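Jekville site, kitting bench automation
Progress report to Bozsik, second installment
December 6, 2019

Hi all,

You asked me to keep these readable, so I'm writing this one the way I'd tell it to you over coffee. The spending sheet went over separately and there are no surprises in it (we're under on tooling and a little over on electrical, and the two pretty much wash out).

Where we are

The two-arm station is in and running on one shift. As a reminder, this is the bench where the small mixed sets get put together and taken apart: the starter sets for the Tevberg account, plus all the sets that come back from stores and have to be sorted into their separate bins again. Before the arms came we had nine people rotating through that bench, and it was the job everybody tried to trade away. It's fiddly, you stand the whole time, and every set is a bit different from the last one.

In the last full month the station cleared 2,000 sets. I was hoping for more, but the first stretch of that month was mostly us stopping it, moving something, and starting it again, so I'll take it! It also flagged 173 sets for a person to look at. Most of those were flat thin boxes that the fingers couldn't get under, or two items lying so close together that the software wouldn't commit to a grab. Those sets go to the side shelf and somebody does them by hand, same as always.

The plates

I know there was some head-scratching on your end about the line for plates. We tried the gray trays first and dropped them. The sides are too tall and the fingers kept catching on the way down. A shallow plate with a low rim gives the arms a lot more room to come in from the side, and they stack nicely at the end of the shift. We bought 200, in one color, and I don't expect to need more this year.

What it's changed for people

This is the part I most wanted to get down. No one has lost hours. Four of the nine moved over to receiving, where we'd been short since last winter and where the work is a lot more varied. Two are training as station leads, so they set up the runs, clear the stops and decide what goes to the side shelf. The other three split their time between packing and the side shelf.

It hasn't all been smooth. The leads told me pretty bluntly that the first version of the screen was useless to them. It showed an error number and a red bar, and then you had to go find the binder. They rewrote the messages themselves in plain language and Fomumar loaded them in for us, and now a stop that used to eat a big piece of the morning gets cleared while you're standing there. I'd like to pay the leads for that time out of the training line if you're okay with it.

The other complaint was noise. It isn't loud, it's more of a steady whir with a click in it, and people who'd worked that corner for years with a radio on didn't love it. We turned the bench a quarter turn and hung a curtain on the packing side. Better, but I still hear about it.

Something I didn't see coming was the talking. The old bench was where people chatted, facing each other over the sets all day, and a couple of folks in packing said they miss it. I don't have a fix for that. We've put a shared table in by the side shelf and pushed the breaks together so the receiving crew and the packing crew overlap, and we'll see if it takes.

Still open

Thin boxes, mainly. Fomumar is sending a second style of fingertip to try, with more of an edge to it. They also want us to test slowing down the last bit of the approach, which I'm a little wary of given how the numbers look already, but we'll give it a fair run.

Loops and straps are the other one. Anything with a wrist strap can end up standing, lying flat or folded under, and the leads have been setting those by hand before a run. I'd like to be able to stop doing that by February. If we can't, I'll say so in the next report and we'll talk about whether strapped items should just stay a hand job.

I'd also like to hold the second shift until the fingertips are sorted out. I know the plan had us starting it sooner. The leads would be covering it alone at first, and I don't want their first weeks on nights to be spent fishing boxes off plates.

A look at the bench, with one of the mixed sets on it:

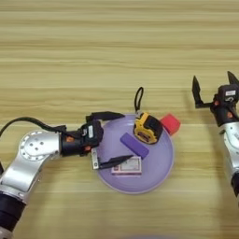
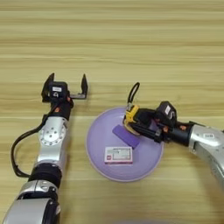
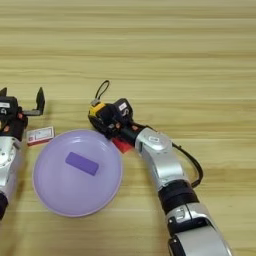 Mixed set at the two-arm station, Jekville. In this last one the small box is on the tabletop, just off the plate.

Happy to get on a call about the training line whenever suits you. I'd also really like someone from Bozsik to come stand at the station for an hour and talk to the leads directly, they explain it better than I do.

Thanks again for backing this,
Project lead, Jekville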